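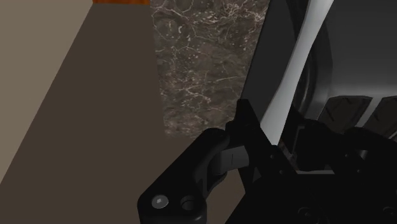 Driving the arm is easy to learn and hard to do the same way twice, one operator at Herkgate told us, and most of the training there is spent on the second part.

Herkgate collects demonstrations for robot arms. A person moves a hand controller, an arm in a simulated kitchen follows, and the program stores the joint positions, the gripper commands and the camera views. A learning system is later trained to copy what the person did. The operator we spoke to has worked on the Flilska project since August and asked not to be named. We talked for most of a morning, between runs.

The first subject was the wrist view, which shows the gripper from close up. New people dislike it.

"They want to look at the whole kitchen the entire time, like a video game," the operator said. "But the learner gets the wrist view too. If I only ever steer by the room view, I do things that make no sense from the wrist. I turn the hand at some point where, from down there, you can't tell why it would turn."

So the rule on Flilska is to use the room view for the approach and the wrist view for the last stretch. The operator keeps both open side by side and says that switching between them took a few weeks to get used to.

The simulator is called Skurnenon. It loads a kitchen, places objects on the counter and resets them when a run ends. Before that the operator had done what people in the field call kinesthetic teaching, where you take hold of a real arm and push it through the motion yourself.

"With your hands on the arm you feel the weight and you feel when it touches something. On the controller I get a small buzz, and that's all. I have to see contact. I watch for the object to shift a little when the fingers meet it."

We asked which was better for teaching. The operator did not want to pick one. Hand guiding gives smoother paths, but the person's arms are often in the camera view and somebody has to put everything back after each attempt. In Skurnenon the reset is a key press. The price is that the physics is only close to the real thing, and soft objects are the worst.

Much of the last batch was made up of lifting tasks with kitchen objects. The toaster was one of the harder ones. It is wide for a two-finger gripper, so the operator takes it from the top, by the slots, and carries it over the marble counter past whatever else has been placed there. It tends to tip once it leaves the surface.

"You lift, you wait for it to settle, then you move. I tell new people to count to two. If you carry it while it's still swinging, the learner will copy the swinging."
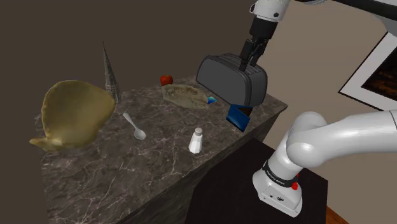
Waiting has its own cost. A pause of two counts is fine, but a long one teaches the robot to stop in the middle of a task, and it may never start again. Runs with a long pause are thrown out. So are runs where an object is dropped, even if the operator picks it up again neatly.

That last point is argued over at Herkgate. The operator thinks recoveries should stay in.

"A robot is going to drop things. If all it has ever seen is clean runs, it has no idea what to do next. I'd rather give it my mistakes and the way I got out of them. For now those go in a separate folder and we'll see if anyone uses them."

The batch came to 1,107 recorded runs, of which 966 were kept. The longest run allowed is 47 seconds. Anything past that is cut by the program and counted as a failure, which the operator called annoying but fair.

We also asked about the controller. The team uses a handheld model named Tarawneh, with a trigger for the gripper and a button that freezes the arm so the person can move a hand back to a comfortable position. The freeze button matters more than it sounds. Without it people reach the end of their own arm before the robot reaches the end of its own. The trigger was too light at first and fingers closed early. It has since been made stiffer.

Asked what a good demonstration looks like, the operator gave a short answer: "Boring. Slow at the start, slow at the end, same grip every time unless the object has been turned."

The same grip is harder to keep up than it sounds after an hour. Operators work in blocks with a break between them, and the first few runs after each break are marked so that they can be checked later. The operator has seen a drift in those runs, mostly a lower approach than usual.

The next batch is planned at 600 runs, with the objects placed closer together on the counter. The operator has tried a few already and expects to throw out more of them than last time.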